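Library > Open Textbooks > Household Economics > Chapter 10

Chapter 10: What a Fabric Label Can and Cannot Tell You

A few years ago Skye Imrie bought two sets of sheets for her guest room. One package promised a very high thread count and cost 37 dollars more than the other. By June she couldn't tell which set was which, and she had thrown away both packages. She asked her neighbor, a retired mill inspector named Calum MacLeish, to sort them for her. He got it wrong too.

You may decide that this proves thread count is a fraud. It doesn't prove that. One guest room and one neighbor are not a test. But the story should make you uneasy about how much weight shoppers put on a single figure, and that unease is a good place to begin.

Thread count is supposed to be the number of lengthwise threads (the warp) plus the number of crosswise threads (the weft) in one square inch of cloth. The idea is simple enough. The trouble starts with the word "thread." A yarn can be made by twisting two or more thinner yarns, called plies, together. A seller who counts every ply can double the figure without adding any fiber to the cloth. Skastora, a mail-order house that sold bedding through its own catalog, once listed a sheet at 3,000. Ask yourself what yarn would have to be thin enough for that, and whether you would want to sleep on it.

Other claims deserve the same treatment. "Hotel quality" has no fixed meaning. "Wrinkle resistant" usually refers to a finish put on after weaving, and the label seldom says how many washes the finish will survive. "Breathable" is used of almost everything short of a tarp. Kenneth Cowie, whose buying guide is quoted later in this chapter, calls these "comfort words" and suggests crossing them out with a pencil before reading what is left. Often very little is left.

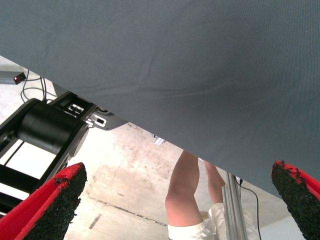 Photo: Haldane Picture Desk

What can you check for yourself? Weave, to some extent. A fine weave looks smooth from a few feet away whether the fiber is cotton, polyester, or a blend, so looks alone won't settle the matter of content. Creases are a weak clue as well. Linen creases easily, but so does plenty of cheap cotton, and a cloth folded in a package for months will hold its lines whatever it is made of.

Fiber content and care instructions are the parts of the label most worth your time. Read them first. Then read the price.

Key terms: warp, weft, ply, finish, blend

Before you go on to Section 10.1, find one item of bedding at home and copy down every claim on its label. Mark the ones you could test in your own kitchen or laundry room. Keep the list — you will need it again in Section 10.2.

Filed under: Consumer Skills, Textiles, Intro Level

Comments

Struan Moncrieff
The ply business is real. I sold bedding for years and we were told to quote whatever was printed on the bag.

Senga Morrison
I think the chapter is too hard on "wrinkle resistant." My Tosby sheets still come out of the dryer flat. Is there a section on pillowcases?

Struan Moncrieff
Senga, pillowcases are in 10.2, with the towels.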